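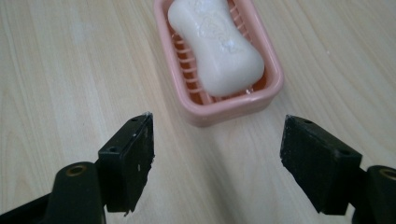
Soap going soft in a ribbed dish
Bath and Laundry > Fixtures and Accessories

plamurness_dan
Posts: 48
Joined: October

Pink plastic dish, ribbed floor, white bar with the narrow waist. I keep it on a wood table next to the utility sink. The underside of the bar still turns to paste. I thought ribs were supposed to prevent this. Do I need a different dish or a different soap?

Cleltinis
Posts: 2000

Look at the gaps. Narrow gaps hold water by surface tension, and soap residue makes it worse once it starts to close them. Rinse the dish under hot water and run an old toothbrush along the slots. Then pour a spoonful of water in and see whether it drops through or sits on top.

harbside
Posts: 100

Disagree that the gaps are the main problem. A dish like this with solid outer walls is a small tank. Water goes through the ribs, collects underneath and has nowhere to go. The air under the bar stays damp. You have to tip it out every day or get one that drains from the bottom.

Cleltinis

A daily tip-out helps only if the water gets below the ribs in the first place. I have had clogged dishes with a dry bottom and a puddle on top.

plamurness_dan

Did the spoon test. Most of it went through on the left side. Under the soap it stayed on the ribs.

harbside

Is there a drain hole?

plamurness_dan

No hole. I can drill one, but it sits on bare wood.

trusora_fan

Don't drill it if it's going to stay on that table. Soapy water will get into the finish and you'll have a ring. I used a Trusora tray with a hole in it on a maple top and had to sand the spot. Put a saucer under it if you must.

Also, turn the bar over after each use. A waisted bar touches the ribs over less area than a flat slab when it's new, but once the bottom wears flat you lose that.

harbside

A saucer under a drilled dish is just a second tank.

trusora_fan

Easier to empty, though.

Cleltinis

Soap matters too. High-glycerin bars pull moisture from the air and stay soft in any dish. Check the ingredients before you buy hardware.

plamurness_dan

Glycerin is third on the list. I'll brush out the slots, empty it at night and alternate 2 bars so each gets a day to dry. No drilling for now.

harbside

Alternating will do more than the brushing. Post back when you're through the first bar.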